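Household Robots: Frequently Asked Questions

Updated Jan 15, 2019

We sell and service ordinary cleaning equipment in Mumden, and every December the same questions come in from people who saw a video of a robot tidying a kitchen. Thaddäus Moser runs our repair bench and Celeste Meireles handles the contract cleaning side. Between them they wrote these answers.

Can I buy a robot that does the housework?

No. You can buy a robot vacuum, which does part of one chore on one kind of floor. Everything sold as a general household helper is either a toy, a research machine, or a deposit page with a countdown on it.

But I saw one fold a towel.

You probably did. Ask how long it took, how many tries were thrown away, and who laid the towel out beforehand. Check the corner of the video for a speed label too. If it says the clip was sped up, do the math before you get excited.

What about wiping a table? That has to be easy.

It's easy for you. You look at the table, see what's on it, and your hand already knows how hard to press. A machine has to find the edge of the surface, tell a crumb from a scratch or a shadow, get a cloth onto the right spot, and keep even pressure all the way across. Miss any of those and you get a clean stripe next to a dirty one.

Small stuff is the worst. A two-finger gripper was built to close on things that have sides. Dust doesn't have sides.

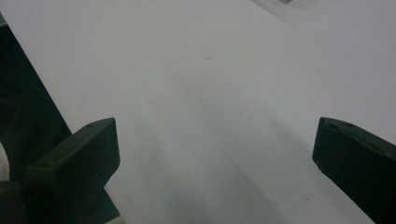 Two gripper fingers open over a pale surface. The small dark speck might be dust or a bit of debris.

A person would brush that off with a sleeve and forget it. Celeste's view is that until a machine can spot something that size without help, decide whether it matters, and deal with it in any room you put it in, she isn't changing the staff schedule.

Aren't the grippers getting better?

Sure, in the sense that more people are working on them. Hard fingers are fine for blocks, boxes and cups. They're poor at wet cloth, plastic bags, and anything flat lying on something else flat. Try picking up a sheet of paper from a desk wearing ski gloves and you'll have the idea.

Do robots work on the shop floor, at least?

Yes, where the job never changes. Pichler, a parts supplier we service floor machines for, has an arm that moves the same tray to the same rack all shift, and it does that well. They tried it on bench cleanup at the end of the day. It needed the tools put away first, in fixed spots, by a person. That person could have wiped the bench while standing there.

What about the Pelach home assistant?

We went to the demo. It cleared 3 items off a counter, all of them placed in advance, with a company engineer standing next to it holding a tablet. We asked if we could put down our own coffee spoon. They said maybe later in the program. There was no later in the program.

The Punine rep claims 100 successful pickups in a row. Is that true?

It may well be. We'd want to know 100 pickups of what. If it was one block on one mat under one lamp, good for them, but that isn't your kitchen. Ask for the same number with things out of your own junk drawer.

How much would one cost to keep running?

Hard to say for something you can't buy yet. For comparison, Thaddäus booked 264 repairs last year on robot vacuums alone, mostly hair in the brushes and tired batteries. Those have wheels and a brush. Add an arm, a wrist and fingers and there's a lot more to wear out. One customer was quoted $700 for a replacement gripper on a hobby arm and put it back in its box.

So when will it be ready?

We don't know, and we'd be careful with anyone who gives you a year. We'll take it seriously when somebody brings a machine into a house it has never seen, leaves the room, and comes back to a clean table.

Will you stock one if it works?

Yes. Bring it by the shop and we'll let it try the break room counter first.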